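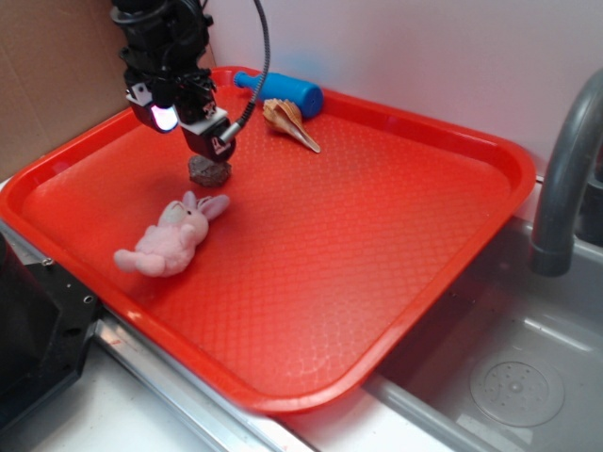
Getting the house ready for stormy weather

I love a good storm. I love it a lot more since I started doing the boring jobs beforehand, because I can sit by the window with a mug of tea and listen to it howl without wondering what's about to come through the roof. We moved up to Teltstead in March, right into a week of gales, and learned most of this the hard way (goodbye, greenhouse door). These are the jobs that made the biggest difference for us.

Clear the gutters first

If you only do one thing, do this! Wear thick gloves, use an old plastic milk bottle cut into a scoop, and work away from the downpipe so you don't ram the muck down it. Tip a bucket of water in at the far end when you're done and watch where it goes. If it sits in a puddle halfway along, a bracket has dropped and wants lifting. Always have somebody hold the ladder.

Check the drains while you're down there

Lift the grate on each drain and scoop out the leaves and grit. Ours had what looked like a whole flower bed in it. A bit of chicken wire bent over the top keeps the worst out all winter and costs next to nothing.

Tie down, bring in, lay flat

Walk round the garden and look at everything as if you were the wind. Chairs come in. The table gets turned upside down on the lawn. Pots go in a huddle against the house wall, tallest at the back. Bins are the real troublemakers - a bungee cord from handle to lid and another round a fence post has kept ours upright through everything so far. Trampolines need proper ground anchors, the screw-in sort, and if a really bad one is coming take the net off too.

Stop the draughts

Shut all the windows on a breezy evening, turn off the heating and go round with a strip of tissue paper held near the edges. Where it flutters, you need sealing strip. Clean the frame with a drop of washing-up liquid and let it dry completely before you stick anything on, or it'll be hanging off by the weekend. I used Skiltis foam strip on the back bedroom and the rattling has gone. Bliss!

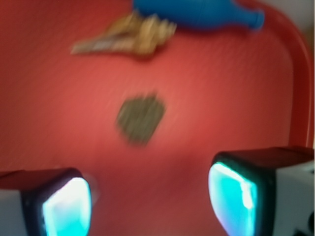 Pack a power cut box

Ours lives on the bottom shelf under the stairs, where I can find it with my eyes shut. In it:

- two torches and a head torch (you want both hands for cooking)
- spare batteries, taped together in sets so you can tell new from old
- a wind-up radio
- a tin opener, the plain hand kind
- a pack of cards
- a phone power bank, topped up whenever a warning comes out
- a card with the phone numbers you'd normally only have on your mobile

Keep the fridge and freezer shut when the lights go. A full freezer stays cold far longer than a half-empty one, so I fill the gaps with bottles of water, leaving 5 cm at the top of each for the ice to swell.

Keep a rain gauge

Not strictly a job, but such fun. Ebuka Yusuf at the allotments got me started, and he's measured 1,711 mm since he put his up. Any straight-sided container with a ruler will do. Stand it out in the open, away from walls and trees, and empty it at the same time each morning. After a few months you start to know what a warning really means for your own street, and which drain to go and look at first.

More household tips
Drying washing indoors without the damp smell
Five uses for a leaky bucket
Gittins or Pustidska: which doormat holds more mud?
Looking after a water butt in frost
Quick suppers for a camping stove

Contact us | Copyright, all rights reserved | Back to top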